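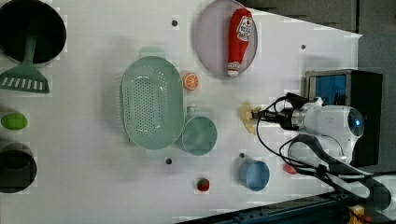
Pale-green colander, slotted spatula and black pan on a white tabletop.

Rostdale Anime and Manga Society
Minutes of the general meeting, Apr 18, 2024

Chair: Angus Menzies
Minutes taken by: Skye Pollock

1. Previous minutes
The January minutes were approved with one correction. Item 4 should have said that the Gunn Street library holds the box set on loan to us, and that we don't own it.

2. Lending shelf
The catalog now lists 966 volumes. Skye finished checking it against the shelf last week and found 9 missing, all from long-running series. Two are middle volumes of the same pirate series, so the members reading it in order are stuck. Angus will email everyone with an open loan.
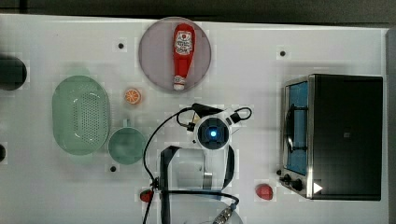 There was some discussion of fines. Most of those present were against them. Agreed to keep the three-week limit and to stop lending more than four volumes at a time to one person.

Omnibus editions will count as one volume for lending. A request to shelve them apart from the single volumes was turned down — there is no room on the lower rack.

3. Screening schedule
The current series has six episodes left. Votes for the next one were split between a space western and a volleyball show, and the volleyball show won by two. We will watch it in Japanese with English subtitles. Skye asked that the dub be shown on one night for the younger members. Agreed, date to be set.

Recap episodes will be skipped unless someone asks for them beforehand.

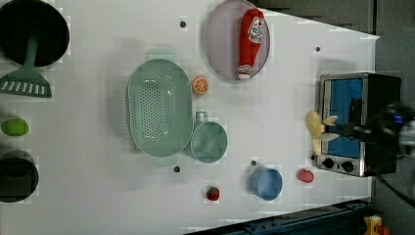 The start time stays at 7 p.m. Opening credits are to be played in full on the first episode of the night only. This was voted on last year but has not been kept to.

4. Money
The balance stands at $2,155. Angus reported that $76 went on replacement volumes and book covers. The Lunari streaming license for group showings comes up for renewal this summer, and the price has not been confirmed. No spending on the Flerico trip until it is. 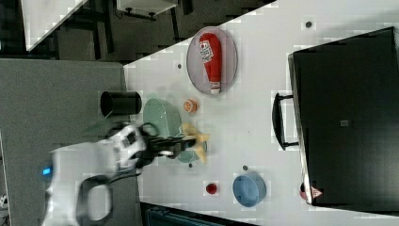

5. Flerico convention
Shared rides will leave from the main lot at 8 a.m. Members under 16 need a signed form and an adult with them. Prop weapons must be checked at the door under the convention's rules. Skye has the forms.

6. Other business
The fan art wall will be changed over before the next meeting. Pieces not picked up by then will go in the flat file — please put names on the back.

Meeting closed at 8:40 p.m.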